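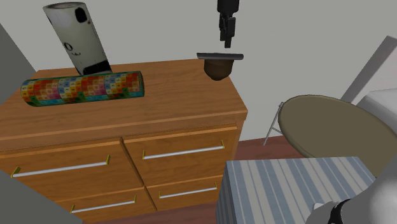

**Ticket: booking sync drops orders between Clernthorpe store and Mirkudport warehouse**
Status: open, workaround in place
Priority: high (was medium till this morning)

**Reported**

Clernthorpe store says furniture orders taken after lunch don't show up on the warehouse pick list. Customer gets the confirmation email fine. Stock count goes down fine. Pick list, nothing. Store only noticed when a customer phoned asking where her bedside tables were.

Missing so far: 8 orders. All home delivery. Collection orders not affected as far as I can tell.

**9:10**

Logged in to Visser (order system). All 8 there, status "released". So the store side is doing its job. Warehouse side (Grernero) has no record of any of them. Not rejected, not queued, just not there.

Restarted the sync service. No change. Didn't expect one but you have to.

**9:35**

Compared a good order with a bad one, field by field. Same customer type, same delivery zone, same payment method. Only difference I can see is the delivery note. Bad one has a note, good one has it blank.

Checked the rest. 7 of the 8 have a delivery note. The other one doesn't, which annoys me.

**10:05**

Test order in the sandbox, note = "leave with neighbor". Went through. So it's not notes in general.

Second test, pasted the real note from one of the missing orders. Vanished. OK good, can reproduce.

The note has a line break in it. Store staff are copying it out of the phone log, where every line ends with a return. Took the line break out, sent it again, order shows up in Grernero in under a minute.

**10:20**

Export file is plain comma separated, one order per line. Line break in the note splits the order over two lines, Grernero reads two broken half orders and throws both away. Silently!! No error in the log, no email, nothing on the dashboard. Raising that seperately, a dropped order should never be silent.

Why only after lunch: morning shift types notes by hand, afternoon shift pastes. Confirmed with the store by phone.

**10:50**

The odd one out, no delivery note. Looked at the customer address. Line break at the end of address line 2. Same cause, different field. So any free text field can do this.

**11:15 Workaround**

- Store told to type notes on one line, no pasting. Sign taped up at the order desk, they say
- Saved search in Visser that finds released orders with a line break in the note or address. Run it at noon and at close
- Anything it finds: edit, take out the break, set back to "released". It goes out on the next run

Don't cancel and rebook. Stock gets taken twice, then somebody has to fix the count by hand.

**11:40**

Cleaned and re-released all 8. Checked Grernero:

- 4 on this afternoon's pick list
- 4 held for stock check, they'd missed the cutoff and the items had been moved to overflow

Warehouse is walking the overflow racks now. Store is calling the customers, I gave them the list with new delivery windows. Two dressers in there going out on the big truck, so those depend on the truck and not on us.

**2:30 pm**

Held ones are found and released. All of them have a pick number now.

**3:05 pm**

Ran the search back to the start of October, when the phone log changed format. Nothing else stuck. A couple of older ones came up but they were collection, printed at the store, never went through the export. Explains why collection looked fine.

**Still to do**

- [ ] Permanent fix: strip line breaks on export, or put quotes round the text fields. Quotes is better but need to check Grernero can read them
- [ ] Alert when released count and received count don't match at end of day
- [ ] Ask warehouse what happens with commas in notes. Tested one, it was fine, don't trust it
- [ ] Take the sign down at the order desk once the fix is live

Leaving this open till the export change is in. If another order goes missing before then, add the order number to this ticket, don't open a new one.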